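Ondrejka opens simulated kitchen to remote operators

Ondrejka, a robotics software firm in Varkville, has begun collecting task demonstrations in a simulated kitchen, with operators steering a two-armed robot from desks at its Pokdale office. Collection started in September and covers 18 counter tasks, mostly moving, turning and setting down small household items.

Each operator wears a headset that shows the view from the robot's head and holds one controller per hand. Wrist motion is mapped to the matching arm, and a trigger opens and closes the gripper. Joint positions, gripper state and the head view are logged together for the length of each attempt.
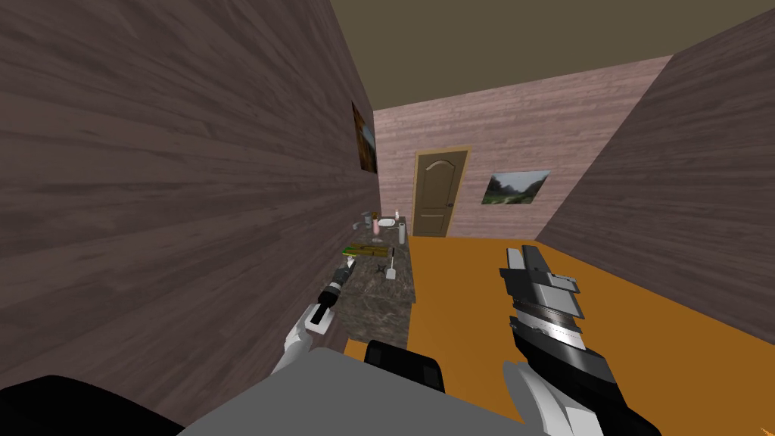 Can a demonstration be used if the operator makes a mistake?
It depends on the mistake. A missed grasp followed by a second try is kept and tagged as a recovery. Attempts in which an item leaves the counter are discarded.

The firm has 900 accepted demonstrations so far, with a median length of 43 seconds. Room layouts, wall and floor textures and item positions change between sessions, so a policy trained on the data cannot rely on a fixed background.

Čestmír Hrubý, who leads data collection, said new operators practice for 7 hours before their attempts count. "Depth is the hard part at first," he said. "People stop short of the item, then overcorrect."

A policy trained on the first batch will be tested on the Kolberg bench, a physical counter at the Varkville site. Ondrejka has not set a date for releasing the data.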